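Informe de avance del proyecto Farar
Migración de la aplicación de escritorio a tabletas
Fecha: 1 de abril de 2019
Preparado por: Noman Rana
Destinatario: Dirección de Producto, Clillell

1. Situación general

El trabajo del trimestre se ha centrado en separar la capa de interfaz del núcleo de cálculo, que hasta enero compartían el mismo módulo. La separación está terminada y el núcleo compila sin cambios en las dos plataformas de destino. Queda pendiente la parte de almacenamiento local, de la que se habla en el apartado 3.

La versión de escritorio sigue en mantenimiento. Se han publicado dos correcciones menores, ambas relacionadas con la importación de ficheros antiguos, y no se prevén más hasta que cierre la migración.

2. Interfaz y recursos gráficos

De las 336 pantallas y cuadros de diálogo inventariados al comienzo, casi 200 funcionan ya en tableta. El resto son en su mayoría ventanas de configuración que se usan poco y que convendría agrupar antes de portarlas. La propuesta de agrupación está en manos del equipo de diseño desde la última reunión.

Los iconos se han vuelto a exportar en los tamaños que exige cada tienda. El formato anterior no servía: el empaquetador lo ignoraba sin dar aviso y la aplicación se instalaba con el icono genérico. Se ha añadido una comprobación al proceso de compilación que detiene el empaquetado si falta algún tamaño.
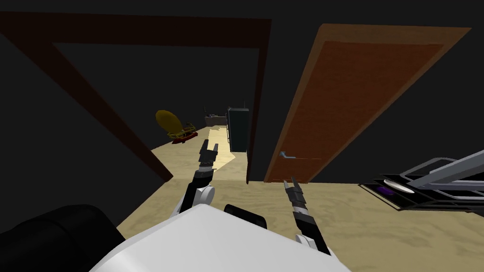

Imagen generada por ordenador: torso blanco de robot y pinza negra de dos dedos.

El visor tridimensional se ha pasado a la biblioteca Zapata. La carga de modelos es correcta, pero las sombras se calculan todavía en el procesador y no en la gráfica. El cambio está previsto para la siguiente entrega.

3. Almacenamiento y sincronización

La aplicación de escritorio guarda los proyectos en una carpeta de libre acceso. En tableta esto no es posible, y cada proyecto tiene que vivir dentro del espacio reservado a la aplicación. Se han evaluado dos soluciones: un contenedor único por proyecto o una base de datos local con los adjuntos aparte. Se ha elegido la segunda, que permite sincronizar solo lo modificado.

El servicio de sincronización Falier responde bien con proyectos pequeños. Con los grandes se producen esperas en la primera descarga, y si se pierde la conexión hay que empezar de nuevo. Hemos pedido al proveedor que admita la reanudación y estamos a la espera de una fecha.

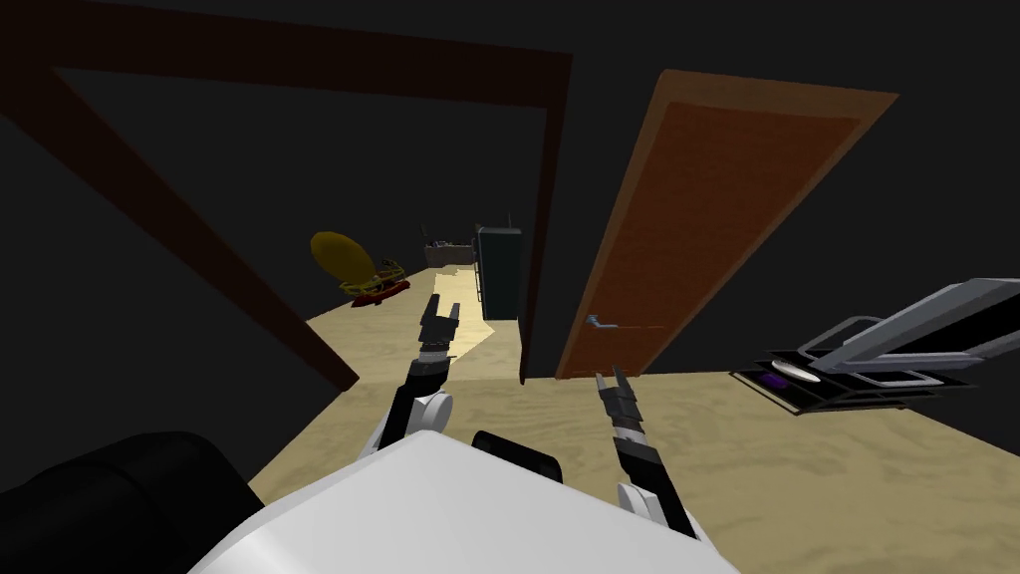 Mientras tanto, la descarga se ha dividido en bloques desde nuestro lado. Es una medida provisional que añade algo de código que después habrá que retirar, pero permite seguir con las pruebas internas.

4. Incidencias abiertas

Quedan 7 incidencias de prioridad alta. La mayoría corresponde a la rotación de pantalla con un cuadro de diálogo abierto. Hay otra de origen distinto: el teclado tapa el campo activo en los formularios largos. No afecta a los datos, aunque los usuarios de prueba la mencionan con frecuencia.

5. Próximos pasos

Cerrar la capa de almacenamiento y retirar el código antiguo de acceso a carpetas.
Portar las ventanas de configuración una vez aprobada la agrupación.
Trasladar el cálculo de sombras a la gráfica.
Preparar el paquete de prueba para la tienda.

No se solicita ampliación de presupuesto en este periodo. Sí se pide confirmar si se mantiene la compatibilidad con los ficheros anteriores a la versión actual, ya que de esa decisión depende el alcance del importador.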